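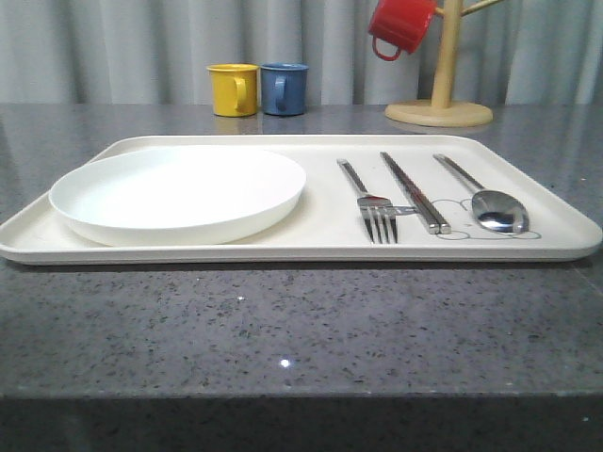 Plate, fork, chopsticks and spoon on the Callgate tableware station

About Drolance

Drolance is an independent test laboratory for robot grippers, arms, cameras and controllers. Manufacturers and integrators send us their equipment before they commit to it, and we report how it performs on ordinary household and kitchen tasks. We do not build or sell robots, and we accept no commission on any product we test.

The laboratory was founded by Ferenc Fekete, who had spent much of his career commissioning packing lines and wanted a place where two grippers could be compared under the same conditions. He remains our director and signs every report.

What we test

Our work is carried out at two sites. The Antal building houses the controller benches and the endurance rigs. Callgate is given over to household tasks: setting and clearing places, hanging mugs, sorting flatware and handling plates. Our library at present holds 116 tasks, of which 39 concern tableware.

Plates receive particular attention. A finger pair that closes well on a mug handle may have difficulty with a low rim, where one finger must pass outside the plate and the other above it with very little clearance from the counter. Flat handles present a similar problem, and polished metal adds another for the cameras, as a bright highlight on a spoon can mislead a depth reading.
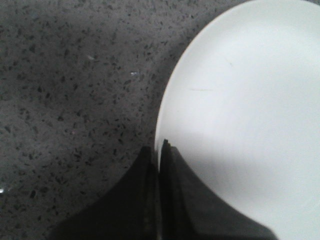
For this reason wrist cameras and fixed cameras are assessed separately before they are assessed as a pair. Each gripper is run with the same arm, the same controller settings and the same starting layouts, and every attempt is logged, including those stopped by the operator. A standard comparison consists of 475 attempts per gripper. Last year the laboratory logged over 2679 hours of arm time across both sites.

Reports and visits

Clients receive the full log together with a written report. Results are confidential unless the client agrees to publication. The Rekley protocol, our published procedure for comparing two-fingered grippers, may be used by any laboratory without charge – we ask only that changes to it be stated.

Callgate is open to visitors by appointment on Tuesday afternoons. Requests for testing in the coming year are accepted from September and should name the gripper, the arm and the controller to be used.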